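CHAPTER 7

Planning and Paying for a Two-Arm Work Cell

What this chapter covers

Setting the scope before asking for prices
Direct and indirect costs
Simulation as a line in the budget
Timing the order
Reading a quote

Key terms: base price, end effector, integration, acceptance test, spare allowance, simulation seat

7.1 Two plants, one machine

In February the housewares maker Dramani ordered a two-arm robot for the packing room of its Tromham plant. The price on the quote fit the equipment budget with a little room left over, and the order went out the same week. The arms arrived on time. They then sat on their pallets while the plant found money for a stronger floor mount, a second set of grippers, guarding, and training for the evening shift. None of these had been in the request.

Winance, a smaller company that packs mixed gift boxes, bought the same class of machine a year later. Its request took longer to write. It listed the objects the arms had to pick up, the surfaces they had to reach, and the people who would run the cell. Winance paid more on the day of the order than Dramani had. It asked for no extra money afterward.

The two purchases are used throughout this chapter. As you read, keep track of which costs each buyer could have known before signing.

7.2 Scope comes before price

A supplier can price a machine from a catalog. It can't price a job it hasn't been told about. The first document in any equipment purchase is therefore a scope statement, usually one or two pages long, which answers the following:

What will be handled, and in what range of sizes, weights, and shapes?
From what heights and distances?
How often will the work change?
Who loads, clears, and restarts the cell?
What counts as a finished job?

The fourth question is the one most often left blank. A cell that needs a trained operator on every shift has a labor cost for as long as it runs, and that cost belongs in the plan.

7.3 Direct and indirect costs

Direct costs appear on the supplier's quote. They include the base price, the end effectors, the controller, delivery, and setup. Indirect costs fall on the buyer's other accounts: power, floor work, training hours, lost production during the changeover, and spare parts.

Winance kept both kinds on one sheet. Its entry for a spare gripper set was $3,878 from the first supplier and $3,961 from the second. The second price included shipping and the first did not. Once shipping was added, the order of the two was reversed. A comparison of quotes is useful only when every line covers the same thing.

Training was entered in hours and then turned into dollars at the plant's own wage rate. Dramani's records show that it later spent more than 800 hours on training that had no budget line at all.

7.4 Simulation as a budget line

Many buyers now test a job in software before they order hardware. A simulation seat is rented by the month or bundled with an integrator's fee. Winance used a package called Dakarow and paid for 2 seats, one for the process engineer and one for purchasing. The second seat was questioned at the time. It let the buyer look at reach and clearance problems directly and ask suppliers about them in writing.

Simulation has limits that a budget should reflect. It is good at showing whether an arm can get to a surface. It is less reliable on grip, wear, and soft or uneven goods, so money for a physical trial should stay in the plan even when the simulated runs look good. Time is also needed to build the models. If the supplier builds them, ask who owns the files when the contract ends.

Before going on to Section 7.5, write a scope statement for a two-arm cell that handles small household goods and fruit at the height of a low chest of drawers. Mark each item as a direct or an indirect cost.

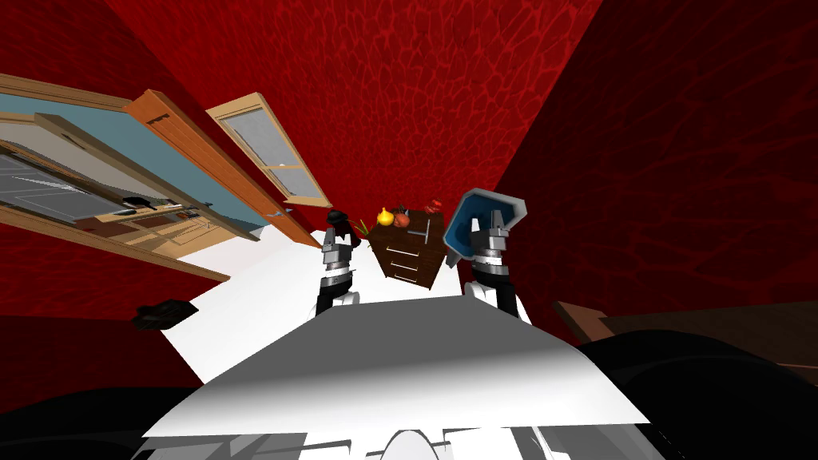
Reader's note from Winance: We would add one line to the sheet in Section 7.3, for the annual software renewal. Ours came due before the arms had been paid off, and it had to come out of the maintenance account.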